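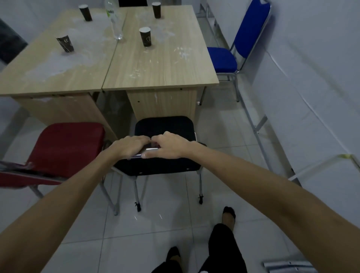 How often should a gripper cell be cleaned down? Every shift, before the first cycle, and again whenever the product changes.

I know how that goes down. We have two cells, both set up by Kindus, and the sheet they left says weekly. Weekly is fine for a brochure. Ours runs powder sachets for Westex and by dinner time the suction cups are caked, the light gate is hazy and the arm starts dropping packs. Then somebody turns the vacuum up. Wrong fix, every time.

Wipe the cups. Dry cloth first, then damp, never the air line, it only blows the stuff into the joint covers. Check the filter while your there. 20 minutes, start to finish. We lost almost 400 packs in January over a filter the size of a thumb.

And put the tables and chairs back where they were. I mean it. Fekero moved a bench 50 mm at our other site and spent a morning re-teaching points that were never wrong.

The people at Robichaud want a sensor that tells you when the cups are dirty. Fine, buy it, but you can see when the cups are dirty. What's missing is the time on the rota, and no sensor puts it there. Managers count stopped minutes as lost and dropped packs as bad luck. I'd count them the other way round and I'd write the cleaning into teh shift plan in ink.

July 1, 2026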